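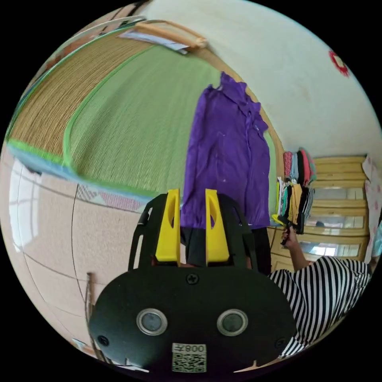

I've had the Lalley grippers for three weeks now and I keep finding excuses to use them. Last night I picked up every sock in the apartment with one. It took forever and I enjoyed all of it!

Some background for anyone who came over from the old blog. The Lalley is a hand-held gripper from a small outfit called Trilten. You hold it by a handle, squeeze, and the fingers close. The camera on it records the whole time, and afterward you have a recording of a job done by a gripper with a person supplying the arm. You can feed that to whatever learning setup you're running at home. Mine is a secondhand arm and a desktop that sounds like a hair dryer, so please adjust your expectations to match.

I paid for mine, by the way. No discount, no loaner. I went for the bigger kit, which has the two grippers, spare fingers, a charger, a calibration card and a carrying case that is much nicer than it needs to be (the foam smells a bit like a new car).

Setup was a good evening's work. The printed guide covers charging and pairing and then sort of wanders off, so I ended up reading the Nandgate notes instead. Nandgate is the desktop program that pulls the recordings off and lines them up, and it's a separate download. Get it before you start. I also had to update it twice before it would see both grippers at once, and I still don't know why the second update wasn't just part of the first.

After that, though — smooth. I pressed record, did a thing, pressed stop, and there it was on my screen a couple of minutes later. I may have made a noise.

Cloth is what I bought this for. Blocks and cups are fine for a first afternoon, but I've been wanting to work with laundry since forever, and clothes are where a cheap gripper shows you its limits. A collared shirt is my favorite test. Grab it too low and the whole thing folds over on itself. Grab it at the collar and you can lift it, turn it and get it to a rack without much swearing. The Lalley's fingers have a little give in them, and I think that's why they do so well on a placket, where there are buttons in the way and stiffer fingers tend to skid off. T-shirts are easy. Thin scarves are still a nightmare, and anything with a slippery lining slides out unless you bunch it first.

Hangers took me the longest. You need one hand steady on the hanger and the other feeding the shoulder over, and for the first few days I kept dropping one or the other. Aishwarya Rao, who has been doing this a lot longer than I have, told me to slow down to about half the speed that feels natural and to pause before every squeeze. My recordings got better the same day. They also got very boring to watch, but I'm not making them for an audience.

By the end of the first week I had 68 usable recordings. I wanted 100, and I would've made it if I hadn't filled the card on the second evening and lost a whole batch of pants. Which brings me to the complaints.

There's no warning when the storage is nearly full. There's a light, and the light changes color, and the guide doesn't tell you what the colors mean. I wrote to Trilten and Kolbrún Norðdahl from their support side got back to me the next morning with a proper chart. She said it's going in the next printing. Great! It should've been in this one.

The weight is the other thing. One gripper is nothing, two are nothing for ten minutes, and then your wrists start to notice. I do three short sessions a day now and stop when my grip gets sloppy. If you have small hands, try to borrow one first, as the squeeze goes a bit wider than I'd like.

And the case won't close with the spare fingers attached. Take them off. It took me longer to work that out than I'd like to say.

People in the comments on my last post asked how it stacks up against the Saber. I only had the Saber for a weekend, so take this lightly. The Saber felt tougher and the handle fit me better. The Lalley picks up fabric better, by quite a lot, and the spare fingers swap without tools. If I were moving boxes or bottles around I'd probably look at the Saber again. For clothes I wouldn't go back.

Would I buy it again? Yes, and I'd skip the smaller kit, where you only get one gripper. So much of laundry is a two-handed job and you'd be ordering the other one inside a month.

Next up is folding. I'm aiming for 300 recordings on towels alone before I train anything, and I'd like to have something to show by June. I've also got a drawer full of baby clothes from my sister that I want to try, mostly for the tiny snaps. If anybody has gotten snaps to close with one of these, please write to me and tell me how.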